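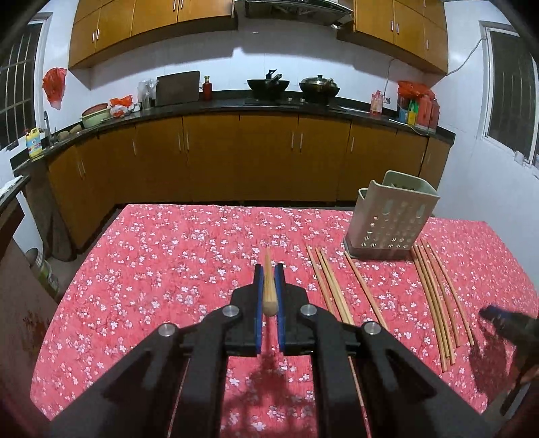 How to Store Wooden Chopsticks in a Drainer Cup (and Whether You Need One)

By Etornam Nartey

I put off buying a chopstick holder for years. A drawer costs nothing, a mug costs next to nothing, and most of what gets sold as kitchen organization is a plastic box for something that was doing fine without one. I still think so. But I have changed my mind a little on chopsticks, and if you already own one of those perforated cups, you may as well use it properly.

Before you start

You need the holder, a dish towel, and a clear stretch of table. Do the sorting on the table and leave the counter by the sink alone, or you will be laying clean wood in puddles. A cloth is fine underneath. A patterned one makes thin sticks harder to spot, so check the folds before you shake it out.

Step 1. Get every chopstick out

Empty the drawer, the mug, the back of the drawer, and the bag from the takeout place. Spread them so they don't overlap. My neighbor Kwaku Tetteh swore he owned ten matching pairs and had parts of several sets, none of them complete. Wooden ones darken at different rates, so go by length and by the shape of the thick end before you go by color.

Step 2. Throw some away

Run a thumbnail down each one. Splinters, cracks and fuzzy tips go in the trash. You'll read that you can sand and oil them back to life. You can, if you like sanding. I tried it on 4 of mine last November and two were rough again in no time. Anything with black specks that don't scrub off goes too, and so does anything that smells sour when you hold it close.

Step 3. Wash and dry them first

People skip this step because the cup has holes in it, and the package says the holes do the drying. I don't believe the package. Holes let water out of the bottom, and that's all they do. A fistful of wet sticks jammed together will stay damp in the middle whatever they're standing in. Wash by hand in warm soapy water, roll them in the towel, and leave them lying apart until they feel dry all the way down.

Step 4. Take the holder apart

If yours has a separate base tray, pull it off and look inside. Go on, look. Mine had a ring of gray slime in it, and I consider myself a clean person. Scrub the tray and poke an old toothbrush through the slots. Dry both pieces before you put them back together. This wants doing once a week, and it is the main argument against owning the thing at all.

Step 5. Load it loosely

Stand the sticks in with the thick ends down and the eating ends up. Some people insist on the opposite so that hands only touch the handles. That's a fair point, but then the tips sit where the water collects, and I'd sooner wash my hands. Let them lean to both sides so that air can get between them.
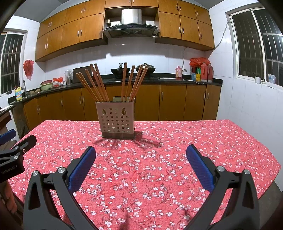 Chopsticks fanned out to both sides of the holder.

If the holder has compartments, give chopsticks the big one. Spoons and forks are heavy and will tip a light plastic cup if you put them all on one side. Leave room to lift a pair out without dragging three others along.

An odd number left over at the end means a stick is missing somewhere. Check under the table, then the dish rack. Keep the spare for stirring.

Step 6. Pick a spot

Away from the stove, away from the splash zone, out of direct sun. The middle of the table works while you're eating. Between meals I put mine on a shelf.

What about the fancier ones?

Sándor Somogyi wrote to ask if the Dollov wall rack is better. It costs more and has to be screwed to something, and I couldn't see that the sticks dried any faster. The Nellitau cup comes with a "fresh air" claim on the label that I wouldn't pay extra for. Whichever you buy, check that the tray comes off and that the openings are too narrow for a chopstick tip to poke through.

And if yours go straight from the towel into a dry drawer and come out smelling like nothing, leave them there.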